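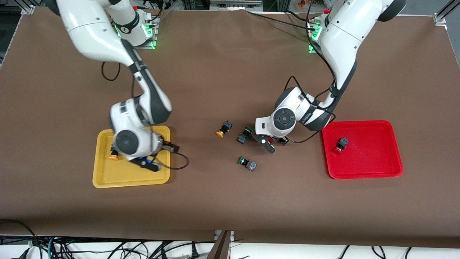
Stundby Lab Revises Upkeep Routine for Two-Arm Sorting Cell

STUNDBY, 2/10/19. The Plostine Institute has adopted a revised maintenance routine for the two-arm sorting cell at its Stundby laboratory, following a review of stoppages recorded since last May. The routine took effect this week and applies to all shifts.

The cell handles small push-button switches, which are placed on a cloth-covered table and moved by the arms to and from shallow plastic trays. It is used by the institute's handling group for trials on small parts that do not lie the same way twice. A switch may come to rest flat or tipped on its side, and the grippers must be set accurately enough to take it in either position.

According to the review, the cell stopped without operator command 29 times during the period. Most of the stoppages were traced to the cables that serve the grippers. Slack in a cable allowed it to catch on the rim of a tray when the wrist turned at low height, and the arm then halted on its force limit. In a smaller number of cases a connector had worked loose at the wrist. No damage to either arm was found.

Under the new routine, the operator will inspect both gripper cables before the first run of each shift, moving each arm by hand guidance through its full reach over the trays. Ties and clips are to be replaced when worn and may not be reused. Connectors at the wrist are checked every 30 operating hours, and the gripper fingers are cleaned and measured at the same interval. Fingers worn beyond the limit stated in the cell manual are exchanged as a pair.

The table covering is also included in the routine for the first time. The cloth must be pulled smooth and fastened before the height of the table is measured, as a fold beneath a switch can raise it enough to spoil a grip. The height is then taken at 10 points and entered in the cell log. When the cloth is changed, the measurement is repeated in full.

Tray positions will be confirmed with a gauge supplied by Brotow, the firm that assembled the cell and continues to service it under contract. Brotow technicians completed a realignment of both arm bases last month and ran 298 test picks before returning the cell to the laboratory. The institute has accepted the results.

Power and data cables on the lower level of the cell are to be labeled and rerouted during the next planned shutdown in May. Until that work is complete, staff are instructed not to unplug any line at that level without first placing both arms in the parked position and recording the change.

The revised routine was prepared jointly by the handling group and the laboratory safety office. Printed copies are kept at the operator station, and the previous version should be discarded. Users from the Cherkaoui program, who share the cell, must complete a short briefing before their next booking. Requests for a place may be submitted through the laboratory office in Stundby.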